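How to Label Everything in Your Pantry So the Labels Stay Readable

Mar 31, 2025
By the Clilia Home Desk
1,367 shares | 35 comments

I put off labeling my pantry for years, mostly out of stubbornness. I knew where the flour was, and I knew the tall jar was bread flour and the short one was all-purpose, and I carried on happily until the August I made a birthday cake with the wrong one. It was edible, I'll say that for it. After that I bought a marker and a roll of tape and got to work, and I've been tinkering with the system ever since (my family would say fussing).

What follows is the way I do it now. It takes an afternoon if your shelves are in decent shape and a good deal longer if you're the sort who stops to read the back of every box, as I am.

What you'll need

A permanent marker with a fine or medium tip
A roll of painter's tape or plain white freezer tape
Small scissors
Rubbing alcohol and a soft cloth
A pad of scrap paper for your list
Clean, dry jars or tubs with lids that fit

Start with the list

Before you touch a jar, stand in front of the shelves with your scrap paper and write down what you keep. I mean what you keep most of the time, and not the bag of chestnut flour somebody brought you from a trip. Group things loosely as you go. Baking goods together, grains and beans together, snacks together, and then a catch-all at the bottom of the page for the oddballs. Everybody has oddballs. Mine are tapioca pearls and a truly unreasonable quantity of poppy seeds.

While you're at it, check the dates on the packages. Anything you're not sure of can go on the counter for a second opinion later.

Clean the jars, then let them be

Wash everything in hot soapy water, rinse it well, and set the jars upside down on a towel. Leave them overnight if you can stand to. A jar that feels dry on the outside may still have a little dampness up around the shoulder, and brown sugar will find it.

Once they're dry, wipe the spot where the label will go with a bit of rubbing alcohol on the cloth. I skipped this step for ages and wondered why my tape curled up at the corners. There's nearly always a film of dish soap or kitchen grease on glass, even when it looks sparkling.

Pick your marker before you pick your tape

Markers and tape have to get along. Some inks bead up on shiny tape and wipe right off with a thumb, and some soak into paper tape and go fuzzy. Write a test word on a scrap of each tape you own, count slowly to 35, and then rub it with a dry finger. If it smears, try the next combination. I like a blue marker myself, for no better reason than that it's cheerful and I can find it in the drawer.

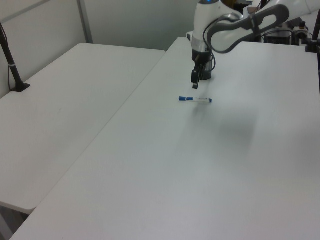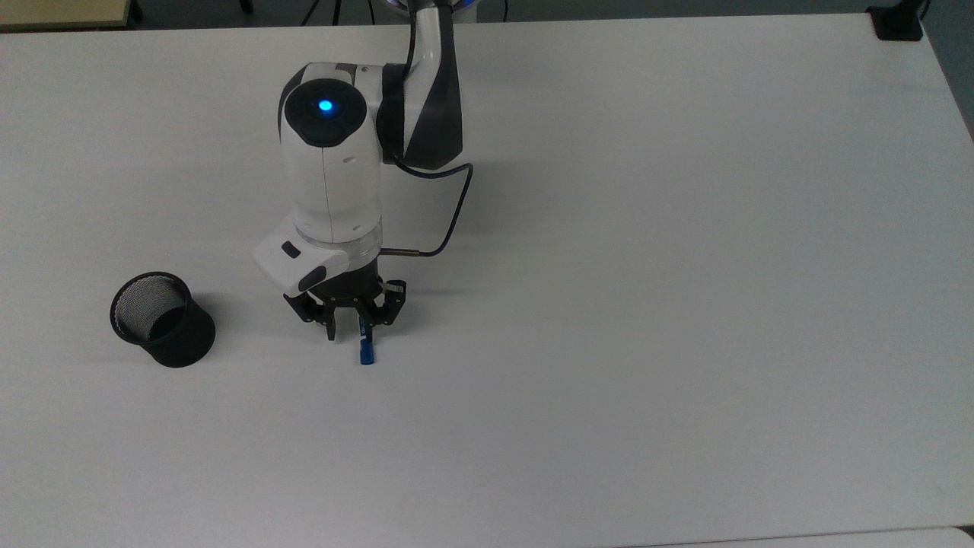
Whatever marker you settle on, keep the cap on between labels. It sounds like something your grandmother would say, and mine did, but a tip left open while you hunt for the lid to the oatmeal will start writing scratchy before you've finished the shelf. Store it lying flat, too. Stood on its end in a cup, the ink can settle away from the tip, and then you're shaking it and saying unkind things.

Write on the tape before it goes on the jar

Tear or cut a strip longer than you think you'll want. Stick it lightly to a cutting board, write your word, and trim both ends with the scissors afterward. Writing on a curved jar is miserable – your hand has nowhere to rest and the letters climb uphill.

I use capital letters for the name and small ones underneath for the date I filled it. If the contents need cooking directions, put those on a second strip around the back. For rice I write the water amount and the minutes, and that has saved me from digging through the recycling more times than I can tell you.

Let the ink sit for 2 minutes before you peel the strip off the board. Then lay it on the jar from one end to the other, smoothing as you go, and press the corners down firmly with the cloth.

Where to put the label

Front and center is the natural choice for shelves at eye level. For deep drawers, label the lids. For high shelves, put the label low on the jar so you can read it from underneath. I have one shelf I can only reach with a stool, and I can't tell you how pleased I was the day I moved those labels down.

Keeping it up

Every time you refill a jar, change the date strip. I keep the tape and the marker right in the pantry, in a little tub on the second shelf, or I'd never do it. Old tape comes off more easily if you warm it with a damp cloth first. If it leaves a sticky patch, rub in a drop of cooking oil, wait a few minutes, and wash it away with soap.

For the freezer, use real freezer tape and label the container while it's still at room temperature. Tape won't grab onto a frosty lid, however hard you press. Soup goes in 4 to a stack at our house, with the newest on the bottom, and the labels all face the door.

Contact Clilia | © 2025 Clilia. All rights reserved. | Back to top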